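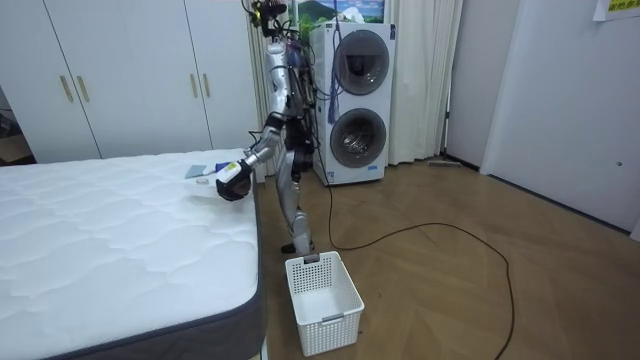 The Sirunmont cell: one humanoid, one mattress, a great deal of cable.

Usha Pai looks after a machine that sweeps crumbs off a bed, and she'd like you to know it has a maintenance log 605 entries long. Most of them say "cable."

Setup starts at five, before the coffee. She checks the wrist connectors, then walks the long cable back to the wall, looking for kinks.

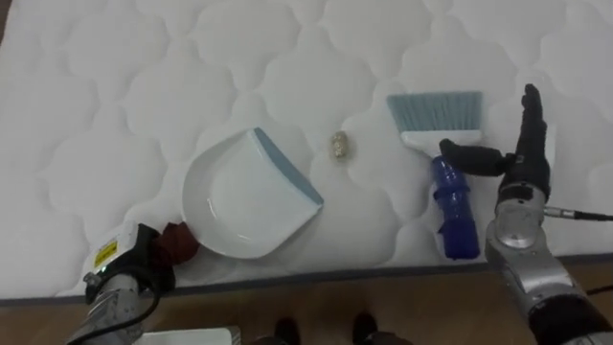
The dustpan hand is the fussy one. Hard plastic slides in a two-finger grip, so a rag goes in between. Buppha Saithong priced a proper rubber pad. The rag stayed. 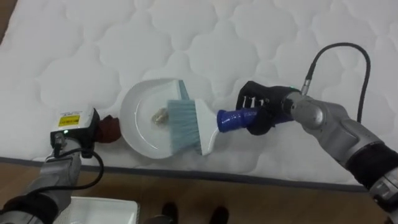 Brush angle took most of April. Too steep and the bristles skip, too shallow and the crumbs go under. Pai retunes it by eye every Friday and writes the number on her wrist.
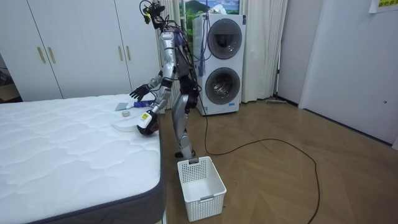

Both hands over the quilting, with the tape within reach.

The tape, she says, is for emergencies. They got through two rolls last month.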